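Open day at the kitchen robot place

Jan 11, 2023

So I finally did the thing I kept saying I'd do and drove out to the Dromico open day last Saturday. They rent the back half of a building over by the tile warehouse, and if you've ever gone looking for a parking spot over there you know how my morning started. I circled for 16 minutes. Then I parked at the tile place anyway and walked fast.

I signed up because I have a soft spot for anything that promises to do dishes for me. My mother had a dishwasher that only worked if you kicked it, and I've been waiting for the future ever since. The sign-in sheet had 105 lines and it was close to full by the time I got a pen to it, so clearly I'm not alone!

They split us up into small groups and walked us through 3 stations. The first one was a drawer-opening setup they call Skimora, which I liked a lot more than I expected to. It opened a drawer, thought about it for a bit, and closed it again. A kid next to me asked if it could slam it. (It could not, or they weren't going to let it.) The second one was all talk and a slide show, and I'll admit I spent most of it eating the free pretzels.

The kitchen was the one I'd come for. It's a real kitchen counter with a real sink and real water, and you stand behind a strip of tape on the floor while the arm does its business. What got me was how slow it is. I'm used to videos where everything is sped up, and in person you have time to get nervous on the robot's behalf. Every time it went near anything tall, the whole group leaned in the same direction, like people watching bowling.

One of the engineers told us the hard part isn't strength, it's knowing where the fingers are compared to everything else. She said water and shiny metal are a headache too, because the reflections keep changing. I asked about black glass and she made a face, so I guess that's a yes. She also said they'd gone through 2 sets of fingers since the fall, and she was pretty cheerful about it. The pictures are from the robot's own point of view, down low by the gripper.

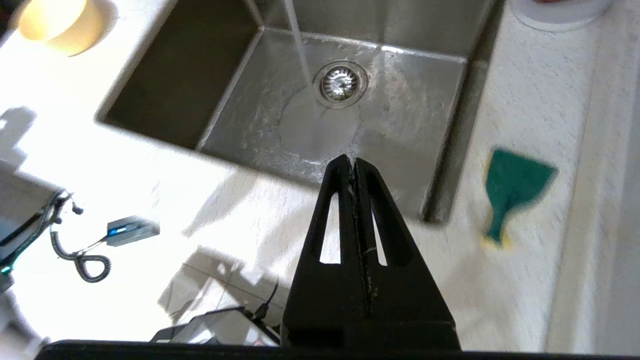
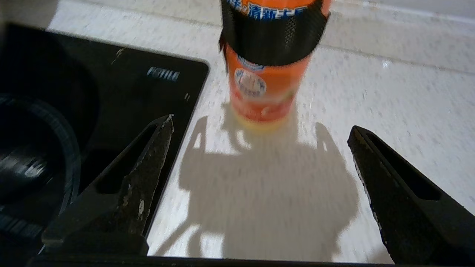
I stayed for a second round because the group after mine was small and they let a few of us hang back. Somebody asked the price question, of course, and got a long answer with no number in it. I asked if it could do a cast iron pan and got a laugh, so I'll be doing my own cast iron for a while yet.

Coffee was in the hallway and it was bad. The cookies were good. I took two and then went back and took another one for the drive.

They're doing another open day in February, this time with a laundry folding demo, and you have to sign up ahead on their website. I already put my name down. If you go, bring a sweater, that building is freezing, and don't park at the tile place. I came back to a very stern note under my wiper.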